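Starovard put its two-finger gripper test online on 29/03/2023, and I spent my whole lunch break in it (sorry, inbox!). It's all simulated: the same arm and the same kitchen counter, with Kinska's controller up against Lozano's. Each one gets 1000 tries at picking up dishes, and I've been rooting for Kinska from the start. 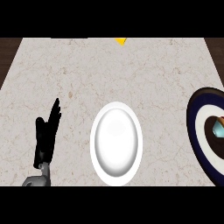

Rodel Estrella wrote in to say he'd hold off on picking a favorite until somebody runs both controllers on a real arm, where a slick plate rim is a whole different animal. Fair enough, Rodel! Starovard is planning that round for October, with 2 arms side by side, and I'll be glued to it.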